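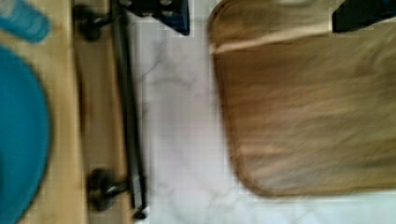

Stone counters in rental units: sealing, etching, repair
Speaker notes, Warrick Trevaskis
Lonent maintenance training, March 6, 2026

Opening

Introduce self, skip the company history. Everyone in the room has the handout. The slides follow it except for the repair section, which I moved up.

Scope for today: calcite stone, mainly marble, in occupied units. Granite and quartzite come up at the end. Engineered quartz is out of scope and the sealer section does not apply to it.

Say early that stain and etch are two different faults. Most of the bad work orders I read use one word for both, and the tech arrives with the wrong kit.

Stain versus etch

A stain is material sitting in the pores of the stone. Oil, coffee, rust. It shows as a darker or colored area and the surface shine is unchanged across it.

An etch is damage to the surface. Acid reacts with the calcite and leaves a dull spot, often paler than the stone next to it. Lemon juice, vinegar, wine, some bathroom cleaners. There is nothing in the pores to pull out, so a poultice does nothing.

Test: hold a flashlight low, almost flat to the counter, and look across the spot. If the reflection breaks up, it is an etch. If the reflection stays even and the color changes, it is a stain. Both can be present. Red wine does both.

Pass the two sample tiles now. Tile A is the stain. Ask for them back before the break, one went missing last time.

Sealer, what it does

Penetrating sealer slows absorption. It does not stop acid. A sealed marble counter will etch at the same rate as an unsealed one. Repeat this, because the tenant leaflet said otherwise until this year and some of you handed it out.

Topical coatings are a separate product class. They do block acid while they last. They scratch, they peel at the sink cutout, and stripping one in an occupied unit is a miserable day. We do not use them at Lonent.

Water drop test before any sealing. Put a few drops on a clean dry area, wait, wipe, look for a dark mark. Test in three places: beside the sink, beside the cooktop, and one spot that gets little use. If only the sink area darkens, seal the whole run anyway. Patch sealing leaves a visible line on honed stone.

Sheehan results

Next slide is the Sheehan building. 23 units, all with the same white marble, all honed, installed by the same shop. We did the drop test in each one at turnover or on a scheduled visit.

Points to make from the table:

Units sealed at install and never again all failed beside the sink. Away from the sink the results were mixed.

Cleaner type mattered more than age of the seal. Where the tenant used a neutral cleaner the sink area held up longer.

Two units had been sealed over residue. The sealer hazed and had to be cut back. In both cases the work log in Turnik said "cleaned and sealed" with no product named. Please name the product.

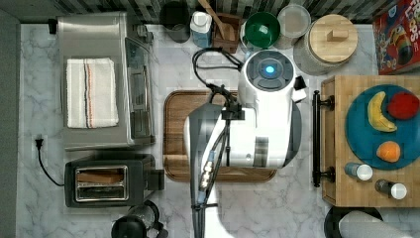
Someone will ask whether the tenants were told what to clean with. They were, on page four of the move-in packet. Assume it was not read. The new version is a card that goes inside the sink cabinet door.

Caveat for this section: it is one building and one stone. I would not carry the results over to a polished counter without testing.

Application

Product is the Funura penetrating sealer, in the 500 ml bottle. Read the label for the batch you have. Dwell time changed between the old and new formula, and there is still old stock in the van lockers.

Sequence:
Clear the counter. All of it, including what is pushed against the backsplash.
Clean with neutral cleaner, rinse, dry with towels.
Leave it to dry fully. Overnight if the unit is vacant.
Mask the sink rim and any metal trim.
Apply a thin even coat with a lint-free pad.
Keep it wet for the dwell time on the label.
Buff off all excess before it dries.
Repeat the drop test after full cure.

The usual failure is the buffing step. Excess sealer left on the surface dries to a film that looks like a streak and feels tacky. If caught the same day, fresh sealer on a pad will often soften it enough to buff off. After that you need the stripper.

Windows open, gloves on. In occupied units the tenant gets written notice with the cure time on it.

Repairing an etch

Honed stone first. Light etching can be blended by hand with a 300 grit pad and water, working well past the edge of the spot. Keep the pad flat. Pressing with a fingertip digs a dish that shows in side light. Rinse often, dry, check with the flashlight, repeat. Reseal when done.

Polished stone: powder works on small, shallow marks. If a fingernail catches on the mark, stop and call the stone shop. Same for anything within an inch of a seam.

Demo here if there is time. Slab is in the blue crate, spray bottle, towels. Skip the demo if we are past the half hour and show the photo pair on slide 18.

Poultice

Oil stains only for this talk. Baking soda and water is fine for a fresh one. Paste thickness of a pencil, plastic over it, edges taped, left a full day, then plastic off and left to dry. Old oil may need several rounds. Log each round. After 7 days with no change, escalate.

Rust is a shop job. The common rust removers are acidic and will etch the marble.

Granite and quartzite

Short. Drop test decides. Some dark granites take no sealer at all and will only haze.

Questions

Likely: charge-backs for etching. Refer to the lease office, do not answer from the floor. Heat marks, see handout page six. Spare pads are at the back table, sign for them.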